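Why are Egyptian figures shown with the chest facing front and the head sideways?

Ailbhe Duggan
I've been going to an evening class on ancient art since May and I'm stuck on something. In tomb paintings the face is in profile, but the eye is drawn as if it's looking right at you, and then the shoulders are flat on and the legs go sideways again. Our teacher said it was "a rule" and moved on to the next slide. Did the painters not know how to draw a person from the side, or did they want it that way? I've been copying one figure at home at the kitchen table, 5 tries so far, and I keep making the shoulders turn by accident. I've been mixing a red ocher for the skin as well and it comes out more like ketchup.
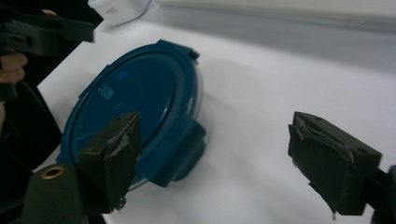 Container with the teal lid

Any help welcome, I have to say a few words on this in class!

Huenchumán
They wanted it that way. Each part of the body gets drawn from the angle that shows it best — nose and chin from the side, eye from the front, shoulders from the front, legs from the side. A tomb figure had a job to do for the dead person, so it made sense for it to be complete. If you look at small scenes of workers or dancers you'll find people bending, twisting, even facing you, so the painters could clearly do other things when the subject wasn't so grand.

For your copying problem, try a grid. I did three figures freehand and they were all awful, then I ruled squares first and it got much easier. In the older system a standing figure is 18 squares from the soles of the feet to the hairline.

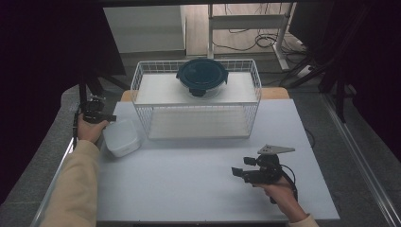 Go light with the pencil so you can rub the lines out later. Draw the legs and the hips before you touch the shoulders, and check where the navel lands, as it's often drawn over near the front edge of the belly. For the skin I'd add a little brown and a tiny bit of yellow to your red.

Sondolus
It's just the style they had. Look up "composite view", there's loads on it.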